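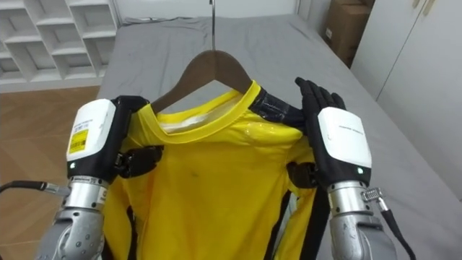

Figure 3. Two-handed hold on the long-sleeve shirt and hanger, head camera view.

Robotics > Manipulation > Comparisons
Print this article | E-mail this article

4.2 Hands against clamps

Hendriks and Morikawa claim that five-fingered hands suit garment work better than plain clamps. We are not convinced. Across 149 trials the Wiren hand did hold hangers more steadily, but most of that gain vanished once we slowed the Demia controller to match. The earlier work changed hand and controller together, so its favourable result could belong to either - or to neither.

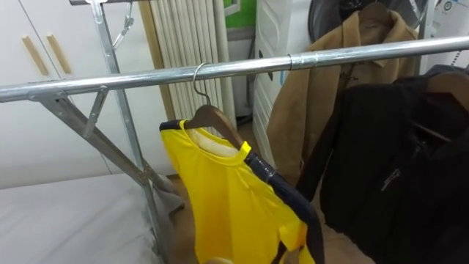
Scoring was the weaker part of our own method. A garment counted as hung if its hook was over the rail, and that rule is generous. The yellow T-shirt's hanger sits slightly tilted, one shoulder lower than the other, and still meets it. Vlachopoulos argued for a stricter angle limit, but the head camera gave us poor angle estimates near neighbouring garments such as the dark jacket, so we kept the loose rule and report it as such.

We would want 100 further trials per hand, with the controller fixed, before recommending either one. The price gap alone calls for better evidence than this.

Last updated: Jun 30, 2026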